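29 March 2022
Notebook, stream desk, Trisside rehearsal room

Second full run of the awards show feed, everything except the performers. The show goes out from Skernomau in July with the main stage there and two acts joining remotely from the Sutherland studio. Purpose of the run: find out how far the remote acts drift against the house audio, and whether the voting page holds when the host reads out the link.

Setup as for the first run. Programme feed at 33 Mbit/s to the encoder, backup path through Stakent. Click track sent to Sutherland on its own channel, return picture on the same line as talkback. Loudness target unchanged. Stand-in track for the opening group number, because the final mix has not been cleared by the label.

Drift at the start of the opening number was 505 ms on the return from Sutherland. The delay was dialled in by hand on the house side and the lip sync looked right on the large monitor. By the second chorus it had slipped again, enough to see on the close shots of the singer, less so on the wides.

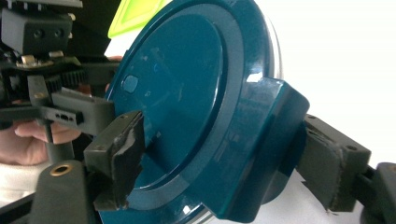 Restarted the return encoder and repeated the number from the top. Drift held steady through to the end tag. I suspect the variable frame rate setting, which had gone back to default after the update. Setting now locked and written on the desk sheet. Needs a longer test, the full medley at least, before I would trust it on the night.

Voting page: simulated load of more than 1,000 sessions during the Best New Group segment. Page stayed up. The results caption lagged behind the page, and the host script leaves no room for that. The script has the host open the envelope straight after the countdown. Asked for a short filler sting between the two.
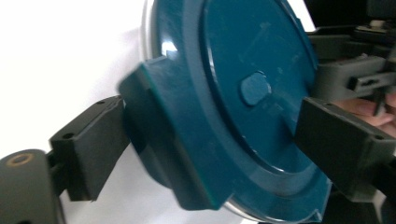

Talkback from Sutherland came in at this point to say the sting would not help them, as their act has to be in position before the envelope is opened and they get their cue from the caption. They would prefer a spoken cue from the gallery, with the caption ignored. Agreed to try it that way in the next run. The cue goes on channel 2, which the stage manager there already wears.

Backup path: pulled the main line during the acceptance speech. Changeover was clean on picture. Audio came back with the crowd bed missing, so the applause dropped out under the speech. Routing fault on our side, crowd bed was only patched to the main. Repatched, not retested. 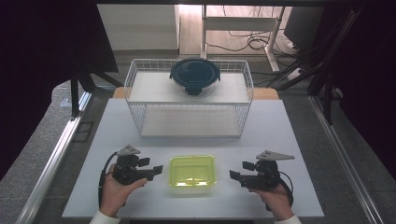

Open items

Full medley with frame rate locked, return level logged throughout.
Retest changeover with crowd bed on both paths.
Spoken cue to Sutherland, caption for viewers only.
Cleared mix of the opening number, still waiting on the label.
Subtitles for the acceptance speeches: not looked at yet.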